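Jarker two-arm bench unit: a long-ish review after our first months with it
Posted January 2, 2020
Reviewed by Ingvild Solheim, packing room, Hencombe

I should say at the start that I came to this as the person who runs a small packing room and has done for 12 years, so if you are after torque figures and the like you will be happier elsewhere. We make up breakfast hampers and gift trays, we are a friendly lot, and when the owners told us in April that a pair of Jarker arms was coming to the end bench there was a fair bit of muttering over the tea mugs. I muttered as loudly as anyone!

Setting up took two visits from the supplier's man, Taha Younis, who was patient with us and drank a great deal of our coffee. He bolted nothing down until we had all stood at the bench and said where we would want to reach from, and I wish every fitter did the same. The unit cost us £3,519 second-hand, with the software, and the training came on top.

Now, the work itself. We give the arms the laying-out jobs, where a thing has to be lifted from one spot and put in a basket or on a tray, over and over, and where a person's wrists begin to complain by mid-morning. They are slow. Hermine Zwahlen can fill a tray while the arms are still thinking about it, and she likes to tell them so. But they don't get sore, and Hermine, who had been wearing a wrist support since the spring, has gone back to knitting in the evenings.

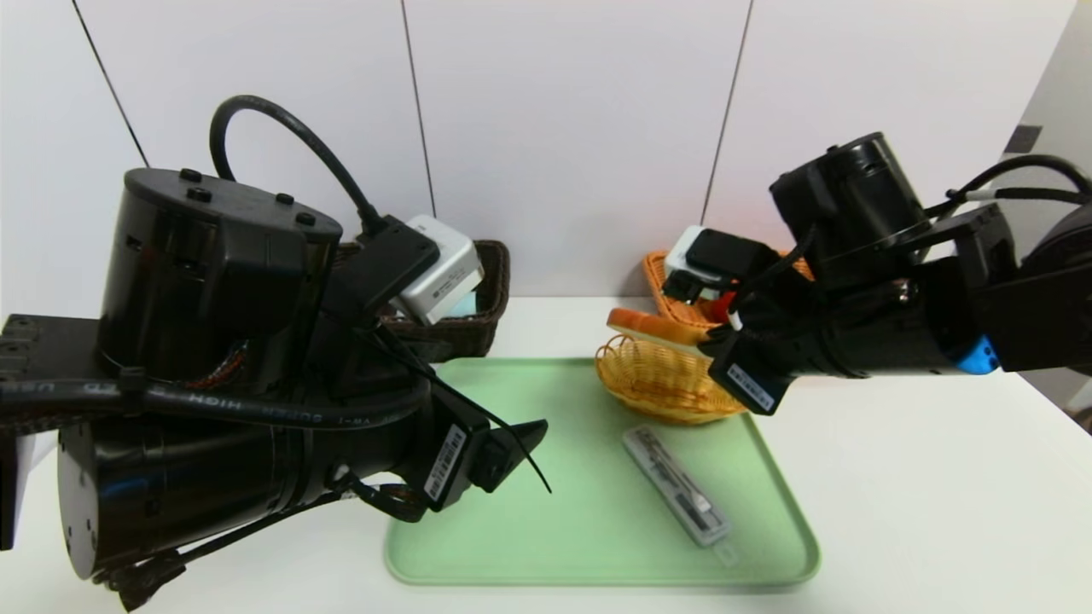 Food was the part I worried over most. Anything with a crust wants a light touch, and the grip setting that suits a plastic box is far too firm for bread, so we keep separate settings and a written card by the screen. In the first week we got through plenty of crumbs. Engelbert Lehner worked out the settings we use now, mostly by trying them after hours, and the company has since put his name to the job properly, with a bit more in his pay packet — quite right too.

What has changed for people is harder to put in a review, but I think it matters more than the machine. Nobody lost their place, and I would not be writing so kindly if they had. The five of us swap round more than we did, and whoever is minding the arms has to learn to watch and wait, and some find that very dull. Ambros Bühler asked to come off it after a fortnight and went back to the ribbon table, perfectly content. I would urge any manager to ask first and not just draw up a rota.

Grumbles, then. The cables are bulky and I would like them tidier. The manual reads as if it had been translated twice. And the hum gets into your head by the afternoon, so we have moved the radio nearer.

Would I buy it again? For the wrists alone, yes, though I'd haggle harder over the training. Four stars out of five from me, and three and a half from Hermine.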